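Cidel two-arm bench cell, second review for the equipment plan

We have now run the Cidel cell long enough to say what it should cost us to keep and whether a second one belongs in the June budget. The first review covered installation only.

The grippers are the good part. Finger changes take 4 minutes with one hex key, and the mounts have held their alignment through 200 hours of use. Soft goods are the harder test. A cap has a stiff visor and a crown that gives, so one grip force does not suit both, and the stock force presets are too coarse for it. 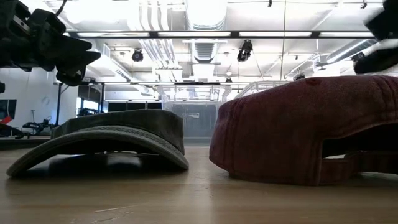 Bastadside Handling Lab / Equipment Planning

Caps went through in olive green and maroon. Cap handling needed its own force table, which Deepika Naidu wrote in two days. Budget for that time on any new item type; the quote does not include it.

Running costs: finger pads are $600 a set, and we go through two sets a year. Gounder sells a compatible pad for less, but it wore unevenly and we went back. Cable routing is poor. The upper cable needs extra clips, ordered separately.

Support answers within a day. The manual is thin on calibration.

Recommendation: buy the second cell without the extended service plan, and put the difference into spare pads. Questions on the pricing sheet go to Senthil Alva.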